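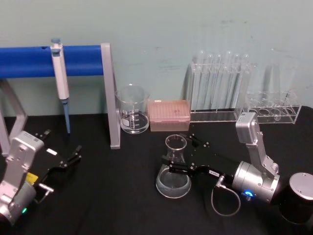

Figure 3. Bench with black-covered tabletop, pipette stand and single-channel pipette.

4.2 Do local preemption clauses change water quality outcomes?

Supporters and opponents of the Tonanora preemption clause both claim that it matters a great deal. We are less sure. The clause took away the power of towns to set their own limits on wastewater disposal, but few towns had used that power before it was removed. Of the 92 municipalities in our sample, only 8 had an ordinance on the books, and the one in Rastside had never been enforced against anyone.

Advocates often cite the Escobar well survey as proof of harm. The survey reports 746 samples, a respectable number, yet most were taken in July, when shallow wells in the district run low and chloride readings climb whether or not there is a disposal site nearby. Mulligan's reanalysis adjusts for well depth and finds that the gap between regulated and unregulated towns shrinks by more than half. What is left could be a real effect. It could also reflect the older casings common in Skutwood, a point the original authors mention once and then drop.

The industry's reading is no stronger. Its main filing treats the lack of recorded violations as evidence of clean operation. Violations are recorded when someone inspects, and under the clause the towns lost their inspectors while the state hired no new ones. A drop in reported violations under those conditions tells us very little.

Donal Mulligan (personal communication) has suggested that the threat of a local ban may have kept operators careful even where no ordinance existed. This is plausible and would mean that our town-level comparison understates the cost of preemption. We have found no way to test it with the permit data, and we would caution against building policy on it until somebody does.

We therefore treat the estimates in the next section as upper bounds on the effect of ordinances already in force. They say nothing about ordinances that towns might have passed later.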